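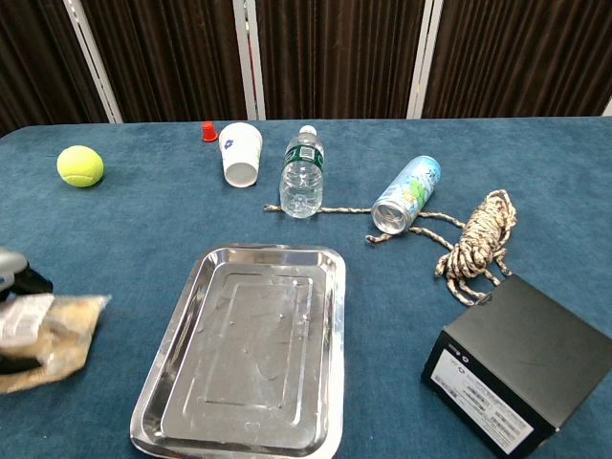

Wallpaper Night Is Back in August!

We had so much fun with the spring one that Ebere Ezeani is teaching it again, this time with a whole evening on borders and tricky corners (yes, including the sloped ceiling everybody asked her about!). Bring a photo of the room you want to paper and the height of your walls. Ebere will help you work out how many rolls to buy before you spend a cent - I ended up with four extra in my hallway, so please learn from me.

Doors open at 6:30 p.m. at Sandemley, 807 Driver Street. There are 30 seats, and paste and brushes are provided. Email Suleiman Effiong to save yours.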